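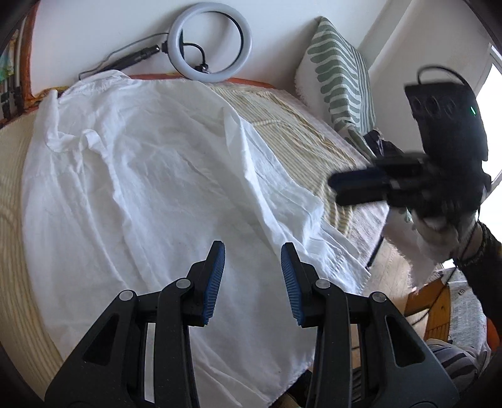 Buy the arm first and work out the rest later, Hye-jin So keeps telling me, and I get it, I do! The arm is the fun part. It's the thing you show people. But I've watched our little laundry automation budget go around the table at Primcombe all fall, and I think she's got the order backward.

Put the first 4,000 dollars into hand-held grippers and the hours of people using them (on shirts, sheets, whatever wrinkles). Cloth is miserable stuff to pick up. You want to know which jaws and which pads you like before you sign for anything that bolts to a floor, and pads are cheap – I'd order 300 and quit worrying. Evaristo Gallegos wants a spare gripper for every 5 in use, and I'd give him that too.

The Arkmont quote is good until April. Fine, let it sit. If they want our business they'll quote us again, and by then we can send them a list of what we need instead of asking what they've got.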